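Acta de la reunión ordinaria del grupo de vajilla y office
Asociación Cultural Pladia – Junio de 2023

Asistentes: Eftychia Karagiannis (coordina), los encargados de almacén y compras y las dos personas del turno de cocina.
Excusa su ausencia la responsable de reservas de sala.

1. Lectura del acta anterior

Se aprueba con una corrección. Donde decía que los cuencos grandes quedaban fuera del préstamo debe decir que quedan fuera del préstamo a domicilio. Dentro del edificio se siguen prestando.

2. Vasos y etiquetado

El encargado de almacén informa de que las etiquetas blancas con texto en negro se leen bien a la distancia normal de trabajo. Se repasa el caso del vaso rosa, que lleva la suya en la parte baja, pegada en diagonal, con el texto «CUP 6.1». Una de las personas de cocina propone colocarlas rectas y más arriba. Se le responde que arriba molestan al beber y que la inclinación no impide leerlas. Se acuerda mantener la posición baja y pedir que, en adelante, se peguen rectas.

La numeración se conserva en inglés por ser la que figura en las hojas de préstamo de Waten. Cambiarla obligaría a rehacer las hojas antiguas y no se ve necesidad. 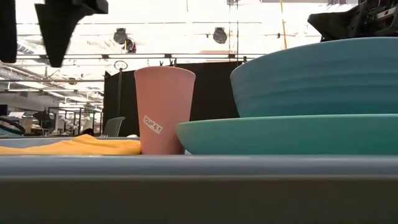
3. Servicio individual

Se discute qué debe llevar cada servicio. Hasta ahora cada turno lo montaba a su manera y las reclamaciones de octubre venían en buena parte de ahí. Tras un cambio de impresiones se acuerda la siguiente composición:

Bandeja con borde.
Vaso con su etiqueta.
Plato llano ancho y cuenco hondo encima.
Paño.
Cuchillo, que se entrega aparte.

La persona del turno de tarde pregunta si el plato y el cuenco tienen que ser exactamente del mismo tono. Se le indica que no. Las piezas verdes y las azuladas se mezclan sin problema – lo que importa es que el cuenco asiente bien en el plato.

Eftychia Karagiannis pide que el cuchillo no viaje en la bandeja cuando haya que subirla por la escalera. Se aprueba. En mesa puede dejarse a la izquierda, fuera de la bandeja, como se venía haciendo.

Sobre los paños hay dos opiniones. Almacén prefiere guardarlos doblados en el cajón y sacarlos al final. Cocina prefiere tenerlos ya en la bandeja, pegados al lado izquierdo, para no hacer un segundo viaje. Se prueba lo segundo hasta la próxima reunión.

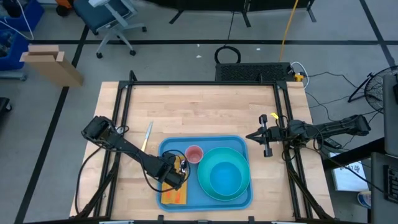

Bandeja azul con el vaso, el cuenco y el paño; el cuchillo, sobre la madera.

4. Compras

Se presenta el presupuesto de Gumede para reponer vajilla, por un total de 2,992 euros, portes incluidos. Se considera alto. Se autoriza un primer pedido de hasta 700 euros, limitado a cuencos y paños, y se deja el resto para cuando se conozca la subvención. Las bandejas no se reponen este año.

Dondton ofrece 60 vasos de segunda mano. Compras pedirá una muestra antes de contestar. Si se aceptan, seguirán la numeración actual.

5. Ruegos y preguntas

Se ruega devolver las hojas de préstamo firmadas el mismo día. Faltan 7 del último trimestre y almacén no puede cerrar el recuento sin ellas.

Se pregunta por la llave del armario alto. Queda en conserjería.

Sin más asuntos que tratar, se levanta la sesión. La fecha de la próxima se comunicará por correo.

Eftychia Karagiannis
Coordinadora del grupo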